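Flillex Introduces Low-Temperature Denim Care Program for Shared Laundry Rooms

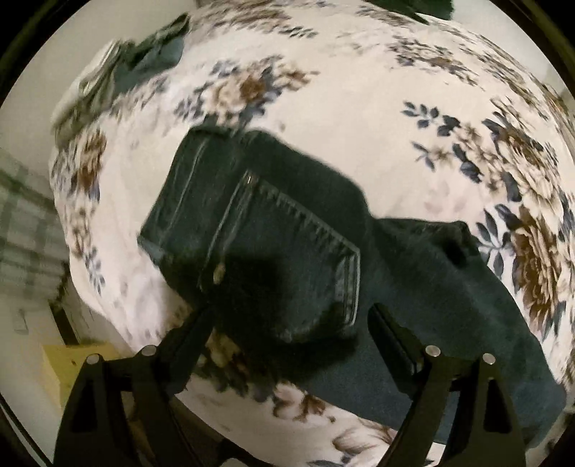
Dark jeans on a floral sheet. Wear along pocket stitching is one of the points covered in the new care guide.

Last updated: December

GRORNLOW – Flillex, a maker of control software for shared laundry equipment, has released a denim care program for front-loading washers in apartment buildings, dormitories and small hotels. The program, named Jikmont, is available as a software update for machines fitted with the Flillex controller, second version or later. No change to plumbing, drain or power supply is required.

Jikmont replaces the "Heavy/Colors" setting that most building managers have been using for jeans and work pants. That setting was written for towels and cotton bedding. It runs a high fill, a warm main wash and a long final spin, and it moves heavy fabric against itself for most of the cycle. On dark denim the usual results are pale lines at seams and pocket edges, stiff creases across the legs, and dye carried over to lighter items in the next load.

The new program changes four settings:

- Water temperature is held at 28 degrees Celsius during the main wash. The heater is off during both rinses.
- Drum movement alternates between short turns and rest periods. Total time in motion during the main wash is 16 minutes.
- Water level is raised in the first rinse and lowered in the second.
- Final spin is stepped up in three stages and ends below the maximum speed of the machine, to limit hard creasing.

A drum rinse runs without a load after the door has been opened and closed again. It uses cold water only and can be turned off by the building manager. Flillex recommends leaving it on in rooms where the same machines are used for white bedding.

The program was tested by Baek, a textile laboratory that works with uniform suppliers and rental laundries. Baek ran 22 wash cycles on sample sets of cotton denim and cotton-elastane denim, in dark and medium shades, and repeated the same number of cycles on the older setting. Color loss was read on flat panels, on side seams and on the stitched edges of back pockets. Samples were turned inside out in half of the runs.

On flat panels the difference between the two settings was small. On stitched edges it was larger, with color loss 13 percent lower under Jikmont. Turning the garments inside out improved the readings under both settings. Shrinkage in the cotton samples stayed within the tolerance given by the fabric mill. Soil removal was slightly lower than on the older setting for oil-based stains, and Flillex advises treating such stains by hand before loading.

Cycle length is longer than "Heavy/Colors" by several minutes, depending on fill rate. Buildings that charge by time should review their rates before turning the program on. Buildings that charge by load do not need to make any change.

Installation is done from the manager panel. The controller must be idle with the door closed. After the update, the new program appears in the user menu under "Denim," and the older setting stays in place under its present name. Managers can hide either one. Printed door labels are sent on request and come in two sizes.

A care guide for residents is supplied with the update. It covers sorting by shade, load size, closing zippers and buttons, detergent amounts for soft and hard water, and drying. Line drying is suggested for dark denim. Where only tumble dryers are installed, the guide calls for the low heat setting and removal while the waistband is still slightly damp.

Jikmont is provided at no charge to buildings with a current service plan. Other buildings can order it as a single update through their equipment dealer. Versions for top-loading machines are not planned at this time.

About Flillex
Flillex develops controllers, payment modules and wash programs for shared laundry rooms. The company is based in Grornlow.

Contact
Flillex Press Office, Grornlow. Calls are taken until 4 p.m.

This site uses cookies to remember your language and region. By continuing to browse, you accept our cookie policy.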